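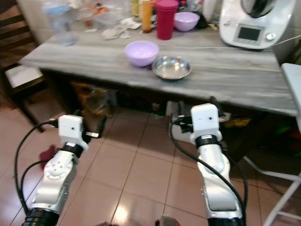

OK so a few of you asked about the oatmeal thing after I mentioned it in April and I said I'd do a thread. Doing the thread! It's long. Get a snack.

Background: I hated oatmeal until I was 40. My mom made it in the microwave with water and it set up like grout. I'd carry it to the sink when she went to find her keys. So that was my whole idea of the food for most of my life.

Then I moved to Grirham, which has one grocery store, and the cereal aisle in there is oats, more oats, and a box of bran flakes that looks lonely. I bought a bag of Trirar steel cut because it had a nice drawing of a field on it. Yes I am that easy.

First batch was terrible. I treated them like rolled oats and gave them five minutes. It was like eating aquarium gravel in hot milk. I ate the whole thing out of spite.

What fixed it was toasting them. Butter in the pot, a spoonful, medium heat, dry oats straight in. Stir till it smells like popcorn and somebody's baking. If it smells like a campfire you've gone too far (I go too far maybe one time in ten).

Then water, and SALT. Please salt it at the start. I know people who salt pasta water like the ocean and then put zero salt in oatmeal and wonder why it tastes like a wet envelope.

My ratio by weight is one part oats to four parts liquid, and three of those four are water. Milk goes in for the last stretch only. All milk from the start sticks to the pot and I have lost enough of my life to scrubbing.

After the water goes in, 18 minutes on low and then the milk. Lid half on. I stir when I remember to. There's a whole camp that says you have to stir constantly and in one direction and I respect them, but I also have to find my shoes.

Rhydian Wogan (hi Rhydian, I know you're reading) told me to soak them overnight, and I did it for a month and went back. Faster in the morning, sure, but you lose the chew, and the chew is the entire reason I'm buying the expensive bag. We have agreed to disagree. He's wrong though.

Toppings! This is where I get annoying.

Everyday one: brown sugar, a splash of cold cream around the outside, don't stir it in. You want the hot middle and the cold edge. I could eat this every day and pretty much do.

Second favorite is chopped dates and a lot of black pepper. I know. Try it before you reply.

Third, and I only do this on lazy mornings, is a fried egg, scallions and chili oil. If you think of it as rice it makes total sense. If you think of it as oatmeal you'll have a bad time - so think of it as rice.

Things I've tried and will not be trying again: peanut butter AND jelly together (cement), frozen blueberries added too early (everything goes gray), orange zest (tasted like furniture polish), and matcha, which I don't want to discuss.

The apple butter from Wieczorek, the little bakery down by the bus stop, is unreal on this. They only make it in the fall and the jars go fast. I bought three last year and gave away one, and I still think about the one I gave away.

Leftovers: yes, you can. Press them flat in a loaf pan, fridge overnight, slice it cold and fry the slices in butter till the edges go crisp. Maple syrup. It's kind of like French toast that went to work on a farm. My kid won't touch a bowl of oatmeal but will eat four of these standing up.

For reheating in a pot, add more water than seems right. It looks like soup for a bit. Keep going.

Money, because someone always asks. I used to get a muffin and a latte every morning before work, and when I went back through my bank stuff for the year it came to $2,727. I had to go sit on the porch. I still get the muffin sometimes! I'm not a monk. But that number did a lot to keep me standing at the stove.

Pot question: I use a heavy old Enitz saucepan from a yard sale, dented on one side, lid from some other pot. Thin pots scorch. If thin is all you've got, turn the heat down lower than you think and give it longer.

By my math I've made almost 300 pots of this now and I still boiled one over this morning while typing the start of this thread. Oat water gets under the burner ring and smells like toast for two days, FYI.

Going to go deal with the stove. Drop your toppings below, I want the weird savory ones especially. Somebody said kimchi and I have some in the fridge, so that's tomorrow.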